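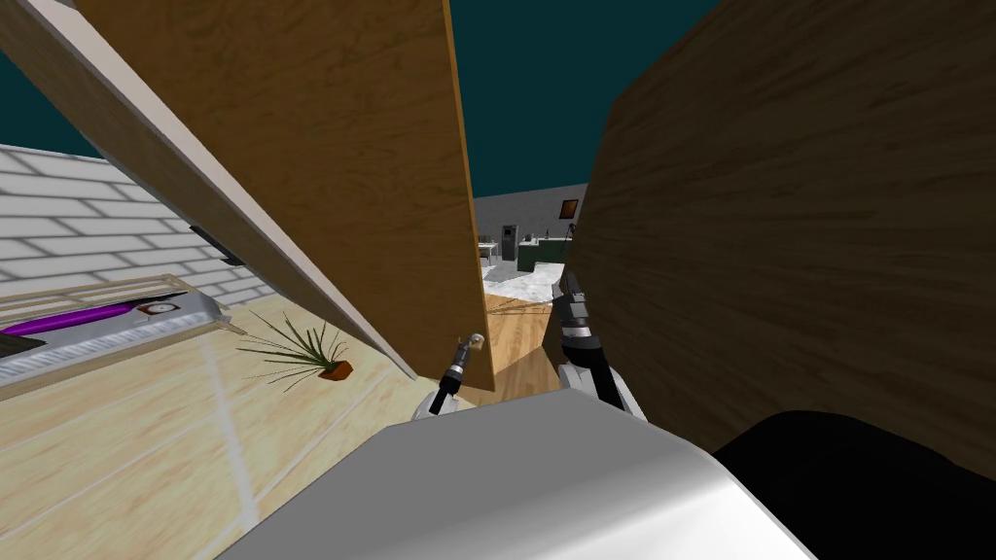 Figure 1. Open cabinet door in light, honey-colored wood, next to a darker panel with a heavier grain (computer rendering).

What We Keep Behind Closed Doors: Kitchen Storage and Food Waste in Shared Student Housing

Katalin Pintér and Eamon Madigan
Course project, Household Studies
Advisor: Elfriede Auer

Introduction

When the two of us moved into Keogh House last fall, we each brought a box of pantry food from home, and by February we had thrown most of it away. Katalin found a bag of lentils she had bought twice. Eamon found three open packages of the same crackers, all stale, and a jar of his grandmother's plum jam that had slid behind the flour and been forgotten completely (he is still sad about the jam). We started wondering whether other people in the building had the same trouble, and whether the way a kitchen is laid out has anything to do with it. That is how a complaint over breakfast grew into this project.

Most of what we read beforehand dealt with refrigerators, leftovers and date labels. Dry goods get much less attention, maybe because a bag of rice goes bad so slowly that you hardly notice it happening.

How we did it

We asked the residents of Keogh House and of Jiltitz Hall, across the courtyard, to keep a discard log for one month. Every time somebody threw out food from a cupboard, they wrote down what it was, whether it had been opened, and which shelf it came from. In all, 19 kitchens took part, and we are very grateful to every one of them, especially the Jiltitz third floor, who added drawings. At the end of the month we had 291 entries.

We also sat down with one person from each kitchen for a short talk, usually over tea, and usually longer than planned. Carter Bélanger helped us sort the answers into groups and caught several places where we had entered the same item twice. Those repeats were taken out before we arrived at the total above.

What we found

Deep shelves were the biggest problem by far. Items at the back of a deep lower cupboard came up in the logs again and again, and people often wrote "forgot we had this" beside them. Spices, baking supplies and half-used bags of pasta were the most common. Upper shelves did better than we expected, though tall residents and short residents disagreed strongly on this point, sometimes within the same kitchen.

Sharing mattered too. In kitchens where everyone had a private cupboard, people bought duplicates of basics like salt and oil. In kitchens with a common shelf there were fewer duplicates, but more arguments, and now and then an item that no one would claim or throw out. Zakhar Symonenko told us his kitchen had solved this with a list taped inside the cupboard door, and we liked the idea so much that we copied it at home.

Limits

People forget to fill in logs, and we suspect the last week is thinner than it should be because of midterms. Both buildings have similar kitchens, so we can't say much about other layouts. We would also have liked to weigh the food, but our kitchen scale gave up early on.

Next steps

We hope to repeat the log in the spring with taped lists in half of the kitchens. Elfriede Auer has suggested adding a few family households, and Eamon's aunt has already signed hers up.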